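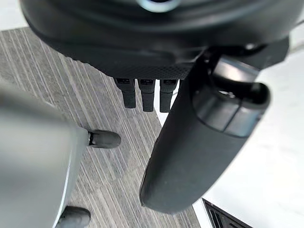 CANDPORT, March 26, 2022. Flevlow today announced the release of the Phí wire dish rack, a countertop drying unit for home and small office kitchens. The rack replaces the company's earlier Drorklow model and will ship to retail customers in April.

The Phí is built from steel wire in two diameters. The heavier wire forms the outer rail and the feet. The lighter wire forms the tines and the floor of the rack. All joints are resistance welded and ground before finishing, and the cut ends of the tines are capped by a rounded bead of weld metal. Flevlow made this change after service records for the Drorklow showed that most returned units had rust starting at the cut ends.

Tine spacing is 29 millimeters, measured center to center. The spacing is constant over the full length of the rack, so plates, shallow bowls and cutting boards can be placed in any row. The earlier model used two zones with different spacing, and customers reported that the narrow zone would not accept stoneware plates or the rims of pasta bowls.

The floor of the rack sits 178 millimeters below the top of the optional upper shelf. Tall cylindrical items, including insulated bottles and travel tumblers, should be placed on the open side of the rack, where the upper shelf does not extend. Flevlow recommends that these items be drained with the opening facing down and tilted against the outer rail.
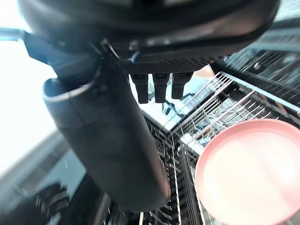 Parallel wires run the length of the floor and are tied by cross members at each end and at the midpoint. Water drains between them into a removable tray with a slope toward the sink side. The tray can be turned end for end, which allows the rack to be set up to the left or the right of the sink without other changes. No tools are needed.

Load testing was carried out at the Flevlow workshop in Candport. Each test rack was loaded with a full set of dinner plates, left for one hour, unloaded and inspected for movement at the welds. The cycle was repeated 1000 times per rack. The outer rail showed no permanent bend at the end of the test. Slight spreading was measured in the end tines of one early sample, and the wire diameter at those positions was increased before production tooling was approved.

The finish was tested separately. Coated wire samples were held in a salt fog cabinet and examined under magnification at fixed intervals. Samples were also washed by hand with common dish soap and a nylon brush. Steel wool and chlorine cleaners are not recommended and will void the finish warranty.

The first production run consists of 1774 units. Orders placed before the end of April will be filled from this run in the order received. Orders received after the run is committed will be scheduled for the second run, and buyers will be given a ship date at the time of confirmation.

Owners of the Drorklow rack can continue to order replacement trays and rubber feet. The Phí tray does not fit the Drorklow frame. The rubber feet are the same part on both models and can be exchanged. The Drorklow cutlery basket also hooks onto the Phí outer rail, but it must be placed at the end of the rack to clear the tines.

The product is supplied flat in a single carton with the upper shelf packed separately. Assembly instructions are printed on the inside of the carton lid. A replacement copy can be requested from the Flevlow parts desk.

About Flevlow
Flevlow designs and manufactures wire goods for kitchens, pantries and laundry rooms. The company is based in Candport, where it operates a workshop, a finishing line and a parts desk for current and discontinued products.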